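Print this page | E-mail to a friend

Open house at Mendutholm, 30 October 2018

The sign at the gate said robots and the sign at the door said cider, so they had my attention twice before I'd parked. Mendutholm opens its training shop to the public once a year, and I went with a notebook and low expectations of the cider, which were met.

Most of the crowd drifted to the Flandura packing line, where cartons go in flat and come out full and a man in a vest says "neat, huh?" every few minutes. I went to the back corner to see the Vida cell, a single arm behind a yellow fence, and Heather Galbraith, who has looked after it since April of last year.

Her job is mainly waiting and wiping. The arm had 1404 hours on the clock that morning. Every 125 hours she stops it, locks it out, hangs her tag on the switch and checks the gripper. She passed a fingertip pad over the rope so we could see the wear, a shiny spot the size of a lentil. It did not look like much. She said it was enough to let a part slip a hair each time it closed, and that a hair each time gets you a part on the floor by lunch.

Changing the pads takes her 10 minutes. Setting the grip again takes the rest of the morning. She starts with the fingers wide open, brings them in slowly, and writes down where they first touch on each side. If one side gets there early, the block gets shoved over before it gets held, and the height of the pick has to be done again too. She does all this in Tromance, the simulator, before she lets the real arm try it. The test piece is always a plain block. I asked if she ever used anything more exciting and she said she had once, and would not say more.

We got to sit at the Tromance screen for a while. There is a free camera you can fly around the room with, and another down by the hand, and a teenager in front of me had to be asked for the mouse three times.

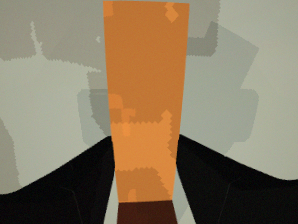
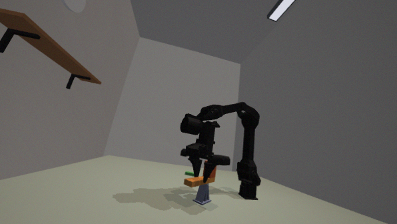
The part that stuck with me was the logbook, a paper one, on a string. Page 588 was open. Her entries are short: "left early, fixed." "Left early again." "Who moved the stop?" No answer was written under that one, though there was a coffee ring.

I'd go back next year. Wear flat shoes, and bring your own cider.

E-mail this page | Print this page

Comments (3)

packrat_jo: The carton line jammed right after lunch and it was the best part of the day.

Dale: Do they do the checks by hours or by picks? We went by hours at my old plant and wore out pads like crazy on the busy shifts.

M. in the back row: My son was the teenager. He says sorry, sort of.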